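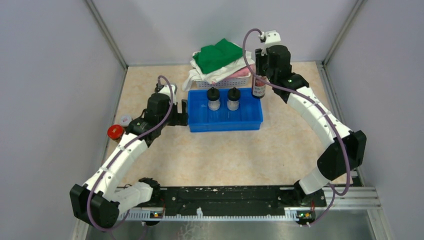 Progress report to Zingate, catalogue clean-up project, period to January 2026. Prepared by Siiri Lindqvist for the Arancibia reading library. Sorry for the state of this, I'm writing it between desk shifts. Short version – author records mostly done, works and editions behind, series not started. We've moved to sorting the returned paper slips in trays, and it has stopped the pile on my desk from sliding into the finished lot.

Author records
398 author pages reviewed against the printed catalogue. Bulk of the trouble was what we expected: initials versus full names, maiden names, one person under three spellings because the donor lists were typed by different people over the years. Merged where dates and titles agreed. Where they didn't agree, left alone and flagged. I would rather have two records for one person than one record for two people, much harder to undo.

34 names turned out to be shared by more than one writer. These have been split, with a disambiguation note on each saying which books belong to whom. A few of the notes are thin. For older hymn writers and local poets there's often nothing to go on but a title page and a printer's town. Have written "identity not established" and moved on.

Pen names: kept on their own page with a link to the real one, as agreed in September. Still getting the odd message from members who want them merged outright. Rule stands for now.

Works and editions
Behind. Was meant to be finished this period, isn't. Two reasons.

First, translations. Combining a translated novel with its original is easy enough when the whole thing was translated. A good share of ours weren't. Abridged school editions, selected chapters, the first half of something issued under the title of the whole. Daveck (the old catalogue software) let people lump all these together and they did. Every one has to be checked with the book in hand, or at least the contents page.

Second, multi-volume sets. No consistent practice before us. Some sets entered as one work, some as volumes, some as both, so a borrower who reads volume two gets shown as having read the lot. I've written a one-page rule:
Complete set, one work.
Single volume, own work, related to the set but never combined with it.
Omnibus of separate novels, own work, related to each novel.
Volume numbering differs between publishers – stop, leave a note, ask me.
The last one gets used a lot. Canadian and British issues of the same Victorian titles are the worst, split in different places with the same volume numbers on the spine.

Cover scans are on hold till the edition records are right. No point attaching a cover to a record that may get seperated next week.

Software
Move from Daveck to Kinier went through. Accents survived, mostly. Original-title field did not come across at all and is being retyped from the paper slips. This was not in the plan and has eaten about 40 hours. Kinier support say an import is possible if we can supply the old field as a clean file. We can't, the old field was used for shelf notes as well. Retyping continues.

Reader tags came over untouched. Haven't looked at them. Some colour-coding from the childrens section came through as tags too ("red dot", "green dot") and will need stripping out at some stage.

Money
On budget for wages. Slightly over on postage, from sending slips to the branch and back. Nothing spent on training yet, would like to shift that line to cover extra cataloguing hours if Zingate are happy with it. Please let me know in writing, our office needs it for the file.

Next period
Finish retyping original titles.
Multi-volume sets, fiction first, then the histories.
Start on series. Publisher series and author series have been mixed together and I haven't decided the best order to pull them apart.
Second look at the thin disambiguation notes, if theres time.

Spreadsheet of merged and split names to follow under separate cover, it needs the borrower comments taken out before it goes anywhere. Questions to me at the library, mornings are best.

S. Lindqvist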